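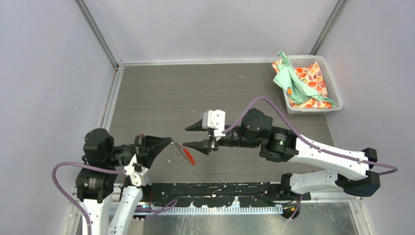
A gray wood-grain tabletop, with a plastic basket of patterned cloth at the far corner.

Wood grain (printed and imitation)

Imitation wood grain is any pattern put on a surface to make it look like sawn timber. It gets painted, printed, pressed or combed on, and it covers an awful lot of the world I walk through every day: desks, dashboards, floors, the sides of old televisions, the kitchen in my first apartment. I've been keeping this page of my little home encyclopedia going for a long time, and it's the one I get the most mail about, so I've tidied it up a bit (the old version had the section on combs in there twice, sorry!).

Names

People call it faux bois, which is French for false wood, or graining, or woodgrain as one word, or just "the fake stuff." Strictly speaking, graining is the hand-painted kind and faux bois can also mean concrete shaped to look like branches and logs, the sort you see in old garden benches. Shops don't care much about the difference. My mother called all of it contact paper, even when it was a tabletop.

Real grain first

You can't say much about the copy without the original. A tree puts on new wood each year under the bark, lighter and softer in spring, darker and tighter later in the season. Cut straight across the trunk and you get rings. Cut lengthwise and those rings turn into lines, and which lines you get depends on where the saw went. A board sliced well off center shows big pointed arches, called cathedrals in the trade, and I love that word. A board cut so the rings stand upright to its face shows straight narrow stripes. Oak cut this way also shows shiny flecks running across the stripes, called ray fleck.

Knots are where branches started. Pine is full of them, and for a long stretch people paid extra to have wood without any, and then sometime in my childhood everybody wanted a knotty pine den. Tastes go around.

Hand graining

Painters have been faking wood for centuries. The usual method goes like this: a base coat in the lightest color of the wood you're after, left to dry, then a thin see-through glaze in a darker color, worked while it's still wet. You drag a dry brush through it for straight grain. For the arches you use a rocker, a curved rubber pad with ridges on it, which you pull along while slowly tipping it back and forth. Tip it too fast and you get a row of eyeballs. I have a closet door at home that is nothing but eyeballs.

Combs came in steel, leather and rubber. Steel ones were for oak, mostly, and grainers would wrap a rag over the teeth for a softer line. A lot of the doors in older houses that people strip with great excitement turn out to be plain pine underneath a very good oak or mahogany paint job, and I always feel a little sad about that, because the paint was the expensive part!

There's a hardware store called Donnelly where I bought my first rocker, and they still keep a couple behind the counter. You have to ask.

Printed grain

Once you could photograph a board and print it on paper, things moved quickly. The printed sheet gets soaked in resin, stacked over plainer sheets, and squeezed hard under heat until it's all one thin, tough layer. Glue that to a board and you have a countertop. The paper with the picture on it is called decor paper, and for wood patterns it used to be printed from big engraved cylinders, one for each color, turning against the paper as it ran past. Digital printing does plenty of it now.

The trouble with a cylinder is that it only goes around so far before the picture starts over. That's the repeat. Once you notice a repeat in a floor you will never un-notice it. I lived for a year with a vinyl floor that had the same knot every 20 inches and I could have walked to the bathroom in the dark by it. Longer repeats look better, and so do floors where the installer mixes planks from more than one box before laying them. If you're doing your own floor, please mix the boxes.

Vinyl works a bit differently. The pattern is on a thin film with a clear wear layer on top, and it can be bent around things, so it ended up on speakers and shelf edges and the doors of station wagons.

Texture

Early printed grain was smooth and shiny, and your fingers knew right away. Later the makers pressed a texture into the top, at first just a general scratchiness that had nothing to do with the picture under it. Then they worked out how to line the two up, so that a dark line you can see is also a groove you can feel. It's called embossed in register, and it's a big part of why newer floors fool people. Mine fooled my sister until she dropped a fork on it.

Gray grain

Gray gets its own section since people write to me about it so often. Bare wood left outdoors really does turn gray. Sunlight breaks down the stuff that gives it its brown color, rain washes that away, and what's left is silvery. Barn boards and old docks are the ones everybody pictures. Indoors, though, wood mostly goes yellower or darker with age, so a gray floor in a living room is copying a fence more than a floor.

It became very popular anyway. I collect sample cards, and the Ondden card I have runs to 110 patterns, with a whole back page of grays that I can hardly tell apart. The Kiris cards name theirs after weather and the Gratau ones just use numbers, which I find restful. Fine straight streaks are the commonest layout for the grays. They don't show the repeat much and they don't fight with whatever else you own.

Looking after it

Real wood you can sand. Printed grain you can't, as the picture is thinner than a fingernail and once it's gone it's gone. Wipe with a damp cloth and a drop of dish soap, and keep scouring powder well away from it. For chips at the edge there are wax sticks and felt pens in every wood color going. Buy 2, one lighter and one darker than you think, and try the lighter one first. I did mine on a Sunday afternoon with the wrong brown and I still see it whenever I sit down to eat.

See also: marbling; linoleum; veneer; shelf paper; garden furniture, concrete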